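3.2 把持部の構成と日常保守

本節では、教示データの収集に用いた手持ちグリッパ一式(以下、Sastilard 型)について、設定、点検および修理の手順を述べる。方策の学習結果は第5節で扱い、ここでは機体を一定の状態に保つための作業に限る。

Sastilard 型は、操作者が左右の手に一台ずつ持って使用する。筐体は灰色で、中央の開口部に指が収まり、向かい合う二面に黒色の把持パッドを貼る。パッドの表面には細かな凹凸を設けてあり、布や紙のように変形しやすい対象を面で受ける。指の開閉はトリガに連結したリンクで行い、開閉量は指の根元に取り付けたエンコーダで記録する。姿勢の基準には白縁の正方形マーカを用い、小型カメラとともに筐体の上面に固定した。

始業時の設定は次の順で行った。まず指を全閉にしてエンコーダの零点を取り、続いて全開位置を記録する。両者の差が登録値から外れた場合、リンクのねじを緩め、治具を挟んで締め直す。次に、左右のグリッパを互いのカメラの視野に入れ、マーカの検出率を確認する。検出が連続しないときの対処は、マーカ面の清掃、貼り直し、カメラの再固定の順とした。最後に、図3に示す姿勢で柔軟物を一つ把持し、指先の滑りと記録の同期を確かめる。

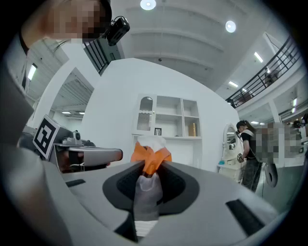
図3 Sastilard 型による柔軟物の把持。中央手前が開口部とパッド、左がもう一方のグリッパのマーカとカメラ。

把持確認では、対象を開口部の中央で鉛直に保持し、パッドの左右いずれかに偏らないことを合格の条件とした。偏りの原因として最も多かったのはパッドの片減りであり、次いで指の取付角のずれであった。片減りは目視では判別しにくい。そこで、薄いフィルムを左右のパッドと治具の間にそれぞれ挟み、引き抜きに要する力を比較した。左右差が管理値を超えた場合は、摩耗した側だけでなく両側を同時に交換する。片側のみを交換した機体では閉位置の中心が移動し、零点の再取得後も手先位置の推定に偏差が残った。

パッドの交換周期は把持1000回とした。この値は、Gunell 社製の標準パッドを用いた予備試験において、引き抜き力の低下が把持1000回を超えたあたりで明瞭になったことによる。交換時には旧接着層をへらで除去し、アルコールで拭いたのち、新しいパッドを開口部の奥側から手前へ向けて貼る。手前から貼ると奥に気泡が残り、スロット内で端部がめくれることがあった。貼付後は指を全閉のまま4時間保持し、その後に零点を取り直す。

収集期間中に分解修理を要した故障は2件であった。一件はカメラ台座のねじの緩みである。映像には周期的な振れとして現れ、マーカ検出の欠落がその前日から増えていた。台座にねじ緩み止め剤を塗布し、以後は火曜日ごとに締付トルクを確認することで再発をみていない。他の一件は指のスロットに入り込んだ繊維くずによる閉動作の引っ掛かりである。布製品を扱った記録の直後に生じており、筐体を開けて案内面を清掃したところ動作は復帰した。案内面への潤滑剤の塗布は繊維の付着を招くため行わない。

頭部カメラは筐体とは別に管理した。装着位置は操作者ごとに異なるので、記録の開始ごとに両グリッパのマーカを視野に収め、外部パラメータを求め直した。ケーブルは頭部の後方へ逃がし、首の動きで張力が掛からない長さの余裕をとった。コネクタの接触不良はケーブルを揺すりながら映像の欠落を調べる方法で検出し、該当品は修理せず交換した。

点検結果は機体番号ごとに Plisport の帳票へ入力し、零点、検出率、引き抜き力の推移を一つの画面で参照できるようにした。修理の前後では同一の把持動作を記録し、開閉量の波形を重ねて比較する。波形の立ち上がりに差が残る機体は収集に戻さず、予備機と入れ替えた。帳票の項目は Malinowski 治具の付属手順書を基に Danuta Głowacki が整理したものであり、全項目を付録Bに示す。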